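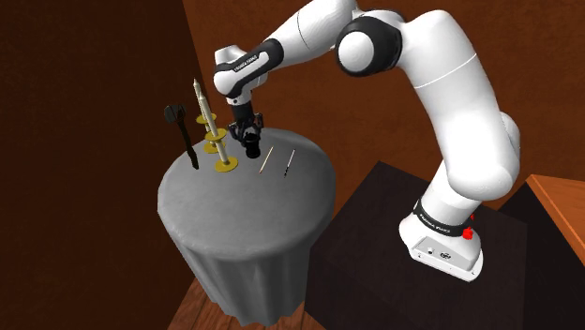 Issue 17

FOR IMMEDIATE RELEASE

Batstead Repair Library opens its doors on Saturday mornings from February

I've been putting off writing this for weeks, mainly as I kept thinking someone else at Gurker would do a smarter job of it, but Si-eun Ra has told me to get on with it, so here we go. From February the Batstead Repair Library will open to everyone on Saturday mornings, from half past nine until one, and you won't need a membership card to come in.

If you haven't come across us, we lend out tools and we help people mend things. I started at Gurker on the shop floor, selling drill bits and sash cord, and the repair library grew out of the back half of our old showroom on Khokhar Street. We've now got 332 members, and most of them live close enough to walk. They borrow tile cutters, wallpaper steamers, hedge trimmers, a really good pasting table and a carpet cleaner that is booked up until Easter (sorry, we are trying to get a second one!).

Up to now we've only been open on weekday afternoons, which is lovely if you're retired or on shifts and no use at all if you work in an office in Skokville and get home at six. We asked members last autumn what they'd change. We had 104 replies, and 91 of them said opening hours. I don't think I've ever seen that many people in Batstead agree on anything, and I've lived here through the one-way system.

So what happens on a Saturday? The counter will be open for borrowing and returns the whole morning. Alongside that there'll be a mending bench, where you can bring one broken thing and sit down with somebody who knows how it goes together. You do the work with them, so please don't drop it off and go shopping. Lamps, toasters, zips, chair legs, radios and bike brakes are all fine. We can't take microwaves or anything that runs on gas.

Orysia Vasylenko will be looking after clothes and soft furnishings. She ran an alterations business for years and she has a way of looking at a ripped coat lining that makes you feel slightly told off and then very well cared for. I asked her for a sentence for this release and got the following:

"People bring me things in a carrier bag and say it's probably not worth it. Let me see it first. Most of the time it wants an hour and some decent thread, and then you've got your coat back for the winter."

Dardo Quiroga is on electricals. He'll test anything with a plug before it goes home again, and if he says no to something then it's a no, however much you loved it. He'd like me to mention that he needs the original plug left on if at all possible, and that he would rather have the crumbs emptied out of the toaster beforehand.

Borrowing prices stay as they are for members. If you're not a member you can still borrow hand tools on a Saturday with proof of address and a small deposit, which comes back to you when the tool does. The mending bench is pay what you can – there's a tin – and parts are charged at what they cost us.

We've also had a bit of a move round to make space. The paint shelf has gone to the far wall, ladders are now by the side door, and the tea urn has come forward where people can get at it. There's level access from the car park side, though the front step on Khokhar Street is still a step and will be until the summer.

Antonina Antoniuk, who chairs our members' group, was the one who kept pushing for this. She said: "I joined because I wanted to borrow a sander once. I've since learned to rewire a lamp and re-felt a shed roof. I'd like people who work all week to have the same chance, and I'd like them to bring biscuits."

If you fancy helping on the bench, please come and talk to us. You don't need to be an expert in everything. We're particularly short of people who understand clocks, and we could do with one more pair of hands on the counter between eleven and one.

Reporters and photographers are welcome at the first session, just let me know beforehand so I can find you somewhere to put your coat.

ENDS

Notes to editors

The Batstead Repair Library is run by Gurker from its Khokhar Street premises. Weekday afternoon opening carries on as before.

Press contact: Ustyna Karpenko, Gurker, Khokhar Street, Batstead. Afternoons are best.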